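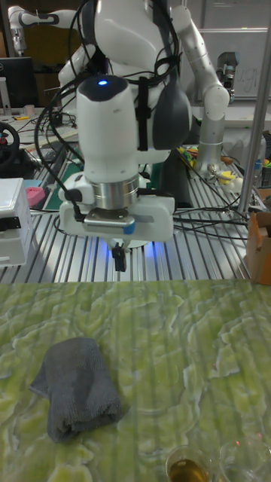 A long workbench with grooves running from front to back.

Why Do Some Tables Have Stripes?

Most tables are flat, which is fine if all you plan to do is eat soup. A workbench has harder days. People want to bolt things to it, then move them two inches to the left, then move them back.

You could drill a hole each time. After 70 holes you would own a very expensive strainer.

So somebody thought of slots. The top of a bench like this is made of aluminum rails, set side by side. In many slotted benches, each groove is narrow at the top and wider underneath, like an upside-down letter T. A special nut slides along inside. Turn the bolt, and the nut pulls up tight against the metal. Loosen it, and off it slides to a new spot.

Aluminum is a good pick for the job. It's light for a metal, and it doesn't rust the way iron does.

The grooves do have one fault. They eat small screws. The green cutting mat on the bench has a nice smooth top, so a screw set down there has a fair chance of being found again.

Try it: lay 20 pencils side by side on your desk. Now drop a bead on them. Good luck getting it back.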